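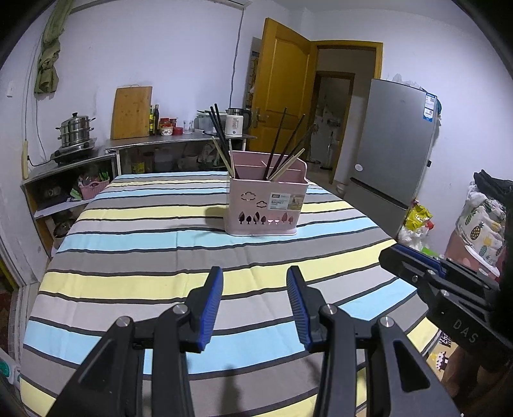 Page last changed: September, 9:23 pm, by Janaka Sivakumar

Gripper notes, chopsticks and basket, kitchen table

Carrying on from the spoon pages. Gwawr asked me to write this one up while it was still fresh, so forgive the rambling, I'm doing it with a cup of tea in one hand and the phone notes in the other.

The question was the same one we keep coming back to: do the ribbed blue pads earn their keep on thin things, or should we go back to the smooth ones Nestor cut for the Jutham work? Spoons didn't settle it. A spoon has a nice fat end and a nice flat handle and more or less any pad will hold it if you come in from a sensible side. Chopsticks are much better at showing you what a pad is doing, and the pink basket has dividers to miss and a raised back to bump into, so there is plenty that can go wrong at the other end too.

We took turns, one person with a gripper in each hand, the other calling the picks and writing. Black sticks and pale wooden ones mixed together. Each turn was pick up off the cloth, lift, bring over the basket, let go. We did 23 turns with the ribbed pads and I have 3 down as drops, all of them mine, thank you Gwawr for pointing that out. She says I close too early and I think she is right. When I waited until both fingers were almost touching the cloth and then squeezed, the stick came up level and stayed level. When I hurried, one end swung down and I was chasing it all the way to the basket.

What I like about the ribs is that they give a stick somewhere to sit. If it lands along a groove it feels settled straight away, and you can tilt your wrist quite a lot before it moves. If it lands across the ribs it holds too, only it rocks a little, and you notice it most with the darker sticks, which feel slicker to me. Gwawr couldn't tell the difference between the two kinds, so put that down as one opinion against one. 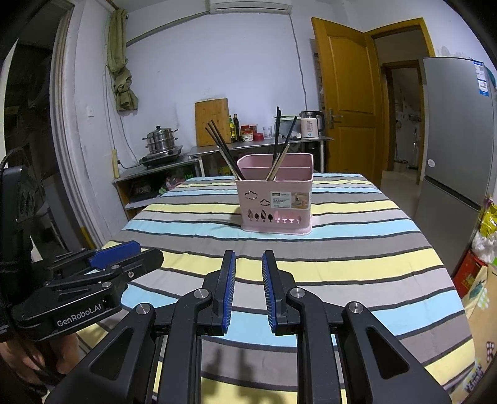
The letting go is where I'd like more practice before we say anything to the Genari people. Opening wide over the basket is fine while it's nearly empty. Once there are sticks leaning out on both sides, the open fingers catch on them, and more than once I nudged a stick that had been sitting there quite happily. Opening only halfway was far kinder. I'd love a mark or a soft stop on the handle for that halfway point — Edgardo may have a scrap of foam that would do for a first try.

Two hands turned out to be more help than I'd expected. I'd assumed the second gripper would spend its time hovering, but Gwawr got into the habit of using it to hold a stick still by the thick end while the other hand took the middle, and her pickups got noticeably calmer. I tried to copy her and got in my own way. Tall people may also want to sit down for this, my shoulders were complaining by the end!

A word about the tablecloth. I had thought we should take it off, and I'm glad we left it on. It gives a little under the fingertips, so you can press down without that hard knock you get on a bare tabletop. The creases do steer the sticks a bit if one rolls into them, and whoever repeats this with the smooth pads should keep the same cloth or the comparison won't be worth much.

Still to do:

Smooth pads, same 23 turns, same mix of sticks. Rogelio has offered, and he has steadier hands than either of us.

Check the pivot pins for play. My left hand felt looser toward the end, though it could just have been me getting tired.

Ask Nestor whether the ribs could be cut shallower on one finger only. I have a feeling that one ribbed and one nearly smooth would stop the rocking, but it's only a feeling.

Foam stop for the halfway opening, see above. Edgardo, if you're reading this, anything soft will do and it doesn't need to look nice.

Added later: Gwawr's sheet has 2 of my drops marked as "slid out" and the other as "never had it." I've left mine as plain drops for now and will copy her wording over when I have the sheet in front of me.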